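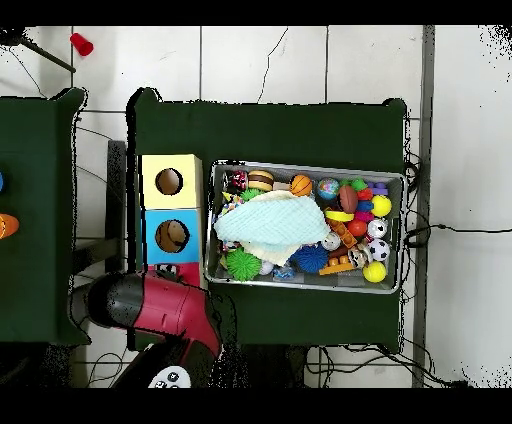
*Bac métallique et boîtes à trou rond, table verte.*

**alero35** — Je cherche une méthode de tri stable pour un bac de jouets mélangés. Contenu : balles, ballons miniatures, briques orange, un hamburger factice, deux balles à picots. La serviette bleu clair reste posée dessus. Je prévois une boîte par famille, ouverture ronde sur le dessus.

**cusitz** — Trier par matière. La mousse se dépoussière, le plastique se lave, le textile part en machine. Trier par couleur complique le nettoyage.

**macaulay_b** — Pas d'accord. Un enfant range par forme. Chez nous, le tri par matière a tenu 3 jours. Le ballon de foot et celui de basket vont ensemble, mousse ou pas.

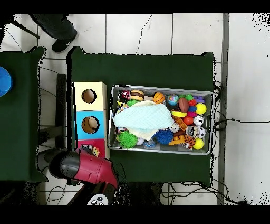

Je précise : sortir d'abord le textile, le plier à part, puis traiter les sphères. Les briques en dernier.

**cusitz** — La forme ne règle pas le cas des balles à picots. Elles accrochent les fibres du tissu. Je les isole.

**alero35** — Noté. J'ai des boîtes Stusonia. Diamètre du trou à vérifier pour le ballon le plus gros. 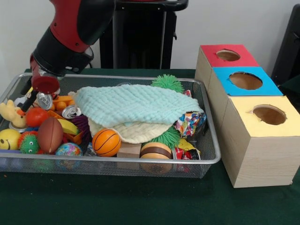 **stus_k** — Faut-il garder la serviette dans le même bac que les jouets ?

**macaulay_b** — Mieux vaut la ranger ailleurs, propre et pliée à plat. Elle masque le contenu et retient la poussière.

**cusitz** — Sur ce point, d'accord. Sur le tri par forme, toujours pas.

**alero35** — J'essaie la forme jusqu'en décembre, picots à part.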